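Worn Smooth

Galvanised sheet is sold on its coating weight, and the coating is the first thing to go. Rocío Cordero has spent 20 years specifying storage bins and chutes, lately for Hikura, and she begins every survey by asking what slides on what.

Zinc is softer than steel. A bar dragged across it takes a little of the layer away, and the loss is concentrated wherever parts land or change direction. Flat floors wear in broad patches. Inclined panels wear low down, at the point where the load comes to rest.
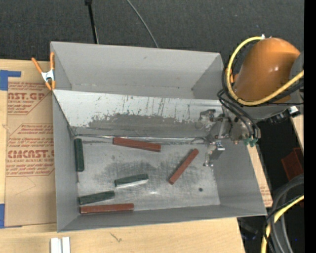 Thickness matters less than buyers expect. At the Montoya depot, Cordero measured 610 points on chutes of two gauges and found the coating had thinned at much the same rate on both. The heavier sheet dented less, but it was no slower to rust.

Joints are a separate problem. Folding stretches the zinc, and spot welding burns it off. Wiruvetti now seals its seams with a cold-applied paint, which must be renewed each February. Mivuvero prefers a bolted liner, replaced when more than 80 microns have gone.

Cordero's own preference is for plain steel, left uncoated and kept indoors. It marks early and the marks are easy to read.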